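Firport カップ操作データセット README
ロボットサークル Wutel/学内競技会「Lendura」準備班

シェア 16 コメント 2

Wutelの部員が双腕アームを遠隔操作して集めた、卓上作業の記録です。正式名称は「Firport」ですが、部内では「コップのやつ」で通っています。検索しても出てこないのはたいていそのせいなので、Firportで探してください。

中身
全部で1465エピソード。うち134は失敗と判定したもので、failed フォルダに分けてあります。消さなかったのは研究上の見識からだと書きたいところですが、最初は単に消し忘れでした。失敗検出の課題に使った班のほうが成績がよく、以後は方針ということになっています。

各エピソードには、映像、両腕の関節角、グリッパの開度、操作者の番号、課題文が入っています。課題文は日本語のみ。「カップを置く」「カップをおく」「コップ置く」はどれも同じ課題です。表記の統一は7月の合宿でやる予定でしたが、合宿では花火をしました。

課題
・伏せたカップを持ち上げて戻す
・倒れたカップの縁をつまんで起こす
・ボールを反対側の腕に渡す
・布をどかす(畳む課題は難しすぎて廃止。人間でも意見が割れた)

Lenduraの本番で出るのは上の3つだけです。布は本番に出ませんが、データには山ほど出ます。

分割
train と test は操作者で分けています。同じ人の癖を両方に入れると数字だけ立派になります。去年それで学内一位相当の成績を出し、本番でカップを一つも起こせませんでした。val は自分で切ってください。切り方を書いたメモはありましたが、見つかっていません。

使い方
quintero フォルダの読み込みスクリプトを使ってください。Quinteroは部内製の再生ツールで、月曜の部会で毎回「来週書き直す」と報告されています。動くことは動きます。パスに全角文字があると黙って終了するので、「新しいフォルダー」に置くのはやめましょう。

既知の問題
・透明な容器は深度がほぼ当てになりません。映像のほうを信じてください。
・カメラ間の時刻は数コマずれることがあります。補正値は sync.txt に。
・布の初期形状はランダムと書いてありますが、やる人がその場で丸めただけです。
・グリッパの開度は左右で符号が逆です。直すと過去のコードが全部壊れるので、逆のままにします。
・failed の判定は操作者の自己申告です。自分に甘い人と厳しい人がいます。

人の映り込み
作業場所を写した映像には部員や通りがかりの人が入ります。顔をもとに個人を特定する用途には使わないでください。学外への再配布は部に連絡してから。
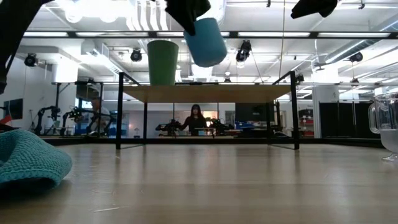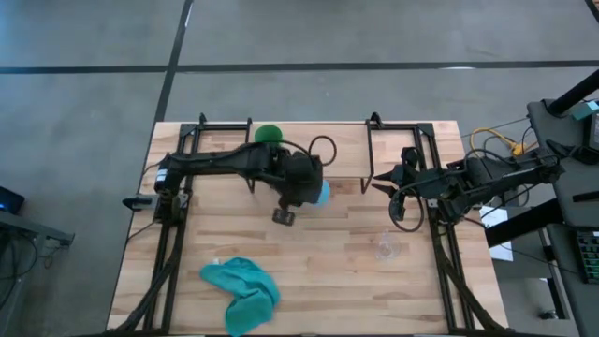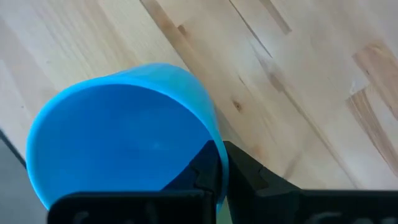
3枚目:横倒しの青いカップ、縁をつまんだところ

連絡先
データの管理はSiwan Meredithです。部室の扉にメモを貼るより、リポジトリにissueを立てるほうが早く返事が来ます。件名が「動きません」だけのものは後回しになります。エラーの全文と、使ったエピソード番号を付けてください。

コメント 2件を表示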